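Home | Setup | Chores | Safety | Support

4.2 Counter clearing

Counter clearing on the Yazzie is a supervised chore. It can't yet be left to run alone.

1. Seat the robot facing the counter.
2. Select Clear, then Practice. 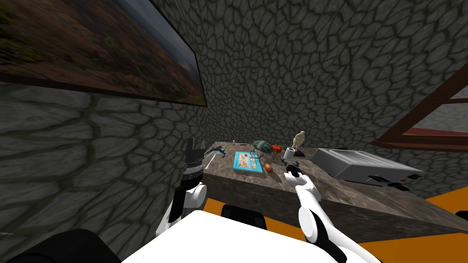 Practice view: mixed items and a toaster oven on the counter.

3. Confirm each item before the first pick.

NOTE: Small round items may roll — keep speed at 29 or lower.

CAUTION: Do not assign hot appliances.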